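Open day at the Trenero building, Tuesday, March 4, 2025

I drove out to the Trenero building with Hye-jin Choo, who runs the children's kitchen programme at our neighbourhood centre. We are replacing most of our small kitchen gear this year and wanted to see how other groups set theirs out. The open day was free, but you had to book a slot. Ours was the second of the morning.

Sign-in was at the side door, off the loading bay. The front door is being repaired and there was no notice on it, so a few people stood there for a while before somebody came around to get them.

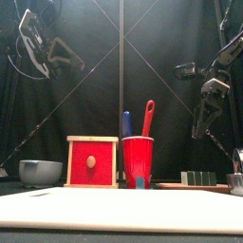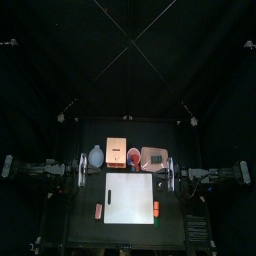 Household items set out on the dark table, with the red-fronted wooden box between the bowl and the cup.

Our group had 16 people in it. Sandamali Mollah met us in the hall and gave a short talk on how the building is used. The ground floor has the workrooms and the store, and upstairs is offices and a lunch room. Aerts has a lease on the north end and that part was not open.

The household table was the part I had come for. The things on it are very ordinary, which suited us. I liked the wooden box best. It has a light wood top and sides with a bright red front panel, and an oval wooden knob in the middle of the red. Hye-jin thought the knob was a good shape for small hands. Our own boxes at the centre have flat metal pulls that the younger kids can't get hold of, and two of them have already come off.

The cup is red on the outside, wide at the mouth and narrower at the base, and it was being used to hold utensils. One has a blue handle. We keep ours in a drawer and spend half of every session looking for the right one, so standing them up in a cup is something we could start tomorrow at no cost. A heavier cup might be better for us, as ours get knocked a lot.

There was a flat white board on the table too, in front of the row. I asked Sandamali if a white board was hard to keep clean. She said they wipe theirs at the end of each day and replace it when it gets too marked. She also said glossy white is hard on the eyes under strong light, and that she would pick a matte one if she were buying again.

The dark table top does make everything easy to find. I had not thought of that before. Our benches are pale and so are most of our bowls, and the little kids will reach straight past a white bowl on a white bench. Hye-jin wants to try a dark mat at one station before we spend anything on new tops.

From there we went through to the store. It is a long narrow room with 60 plastic tubs on open shelves, each with a number and a printed list taped inside the lid. Ro-un Cho looks after it and showed us the sign-out book. If a tub comes back short, it goes on the bottom shelf until the missing item is found or replaced. He said the system took most of a year to settle down and that the numbers have been redone once already. They had tried sorting by colour first – it fell apart when people started buying things in whatever colour was on sale.

The shelving is from Kedia and cost $390 a bay, delivered. That is more than we can manage for the whole room, but we could do one wall. Ro-un suggested getting the deeper shelf, as the standard one leaves the tubs sticking out over the edge.

Morning tea was in the lunch room upstairs. There were scones, fruit and a decent urn of coffee. Peiyu Zou from the Evell community kitchen was at our table and we swapped notes on sinks, of all things. Evell put in one long trough instead of separate basins and she would not go back. She has offered to send me the measurements.

The last stop was a talk on labelling, by Yi-an Cho. I found it a bit long. The useful part was on picture labels for kids who aren't reading yet. She recommends a plain line drawing over a photo, printed large, and put at the child's eye height and not the adult's. The handout covers all of it in two pages and I have put a copy in the kitchen folder.

A few practical notes for anyone going to the next one, which is planned for September:

Parking is tight after 9:30. The street behind has a two-hour limit and it is checked.

The store is cold. Bring a jacket.

Allow 4 hours if you want to hear the talk and still have time to go back through the rooms on your own.

There is a lift, but you have to ask for it at the sign-in desk.

Hye-jin is pricing boxes with wooden knobs this week. I will do the mats and the shelving quote and bring both to the next planning night.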